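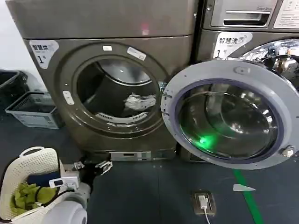
*Dryer number one, door open, one white thing still in the drum.*

I moved to Murnberg in March with one suitcase and a job that started at 7 in the morning. The apartment came with a bed, a table, two chairs and no washing machine. The agent pointed this out on the way down the stairs, after I had signed.

I've now gone a full season without owning one, and a few people back home have asked how that works. Mostly it works by having fewer clothes. I own 12 shirts, and four of them do most of the work. Towels are the real problem. A towel takes up half a bag and weighs more than everything else in it.

For the first month I washed things in the bathtub. I don't recommend this for jeans. They never got properly wrung out, and they dripped on the tile for two days and then smelled like a pond. Socks and underwear are fine in a sink, and I still do those at home in the evening while the rice cooks.

Everything else goes out. I keep a blue bag by the door and when it's full, I go. I used to have a fixed day for it, but then I'd carry over half a bag in a slow week and run out of shirts in a busy one. Going by the bag is better.

I kept track of the money for a while in a notebook. Up to 31 in local coins on a bad month, when I had guests and did all the sheets. A normal month is a lot less. I looked at a small washer in the Rallano store near the station and it was 3,132 with delivery, and the landlord would have to agree to the plumbing. I wrote to him. He hasn't answered.

What I didn't expect to like is the waiting. I bring a book and leave the phone in my coat. I got through two long novels this way, after a year of finishing nothing – I had started to think I'd lost the habit. I also buy a drink while I wait, usually something sweet that I wouldn't keep in the apartment.

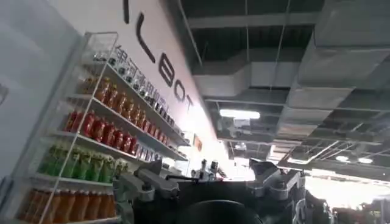 ## What I'd do differently

Buy a drying rack in the first week. I waited until May and then got one from Margaritis, the hardware place by the bridge, and it folds flat behind the wardrobe.

Bring fewer towels and thinner ones. Leave the heavy sweater at home.

Check pockets before leaving the apartment. I washed a Terkamar bus pass and had to stand in line for a new one – the replacement took most of a morning.

The lease runs until next spring. If the landlord writes back about the plumbing, I'll post an update.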